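Cahier d'atelier - banc à deux bras
Samedi, 9 h 40

Repris le pliage là où Zsolt l'avait laissé. Question de la semaine, toujours la même : est-ce qu'on peut confier une pile de linge au banc et revenir une heure plus tard. Pour l'instant non.

Rappel de l'état des lieux pour Kinga, qui était chez Plirkar ces derniers jours. Le jeu de démonstrations Danduden contient 1 459 pliages téléopérés, tous sur des carrés et des rectangles de tissu. On a entraîné dessus la politique actuelle (version « Jakab » dans le dépôt). Sur les 300 essais en autonomie du mois de février, 99 vont au bout sans intervention. Un essai compte comme réussi si les coins tombent à moins de deux doigts l'un de l'autre et si le tissu reste sur le plateau. Critère grossier, à revoir, mais on le garde jusqu'à la fin de la série pour pouvoir comparer.

Où ça échoue, d'après les notes de Zsolt :
- prise de deux épaisseurs au lieu d'une au deuxième pli, de loin le cas le plus fréquent ;
- pince qui se ferme un peu trop haut, rien dedans, et le bras continue son mouvement comme si de rien n'était ;
- désynchronisation des deux bras pendant la levée, le tissu part en biais et la suite est perdue.

Le deuxième point me gêne plus que les autres. Une personne qui rate un coin le sent et recommence. Le banc n'a aucun retour d'effort exploitable à la pince, il faudrait le déduire du courant moteur ou de l'image. Zsolt penche pour le courant. Je préférerais l'image, le courant est très bruité à faible charge et un torchon ne pèse presque rien.

10 h 15. Recalé le zéro des deux pinces. Écart retrouvé à gauche, corrigé dans le fichier de configuration (ancienne valeur laissée en commentaire). Vitesse limitée à la moitié pour toute la matinée.

10 h 50. Départ de série. Tissu rectangulaire bleu-vert posé à plat, pinces amenées au-dessus des bords gauche et droit.
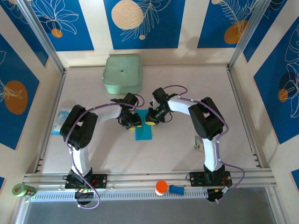 Fig. 1 - Position des deux pinces sur les bords gauche et droit du tissu.

Au passage, à reprendre : le câble violet du bras gauche fait une boucle qui pend devant le bord du plateau. Le rattacher plus court avant de remonter en vitesse, en laissant du mou au coude.

11 h 30. Premier pli correct sur presque toute la série à demi-vitesse. Le deuxième pli reste mauvais, même défaut de double épaisseur. Ralentir ne change donc pas grand-chose à ce problème-là. Essayé une approche plus rasante à la main, en téléopération : on y arrive, mais il faut pincer puis reculer légèrement avant de lever. Ce geste est rare dans les démonstrations. Il faudra en enregistrer.

Côté temps, un pliage complet par le banc prend nettement plus longtemps qu'à la main, et il faut encore quelqu'un pour étaler la pièce suivante. Jerneteo demande une estimation pour 3 000 pièces. Je ne la donnerai pas sur ces chiffres. Ce qu'on peut leur dire : pièce unique, déjà étalée, un seul pli, avec surveillance. Les chemises et les chaussettes, on n'en parle pas.

À faire :
- Zsolt : enregistrer des démonstrations du deuxième pli seul, avec le recul avant levée.
- Kinga : regarder si la vue fixe suffit pour détecter une prise à vide.
- moi : câble gauche, puis relancer la même série à pleine vitesse.

12 h 20. Arrêt, alimentation des bras coupée. Journaux copiés sur le serveur, dossier pliage.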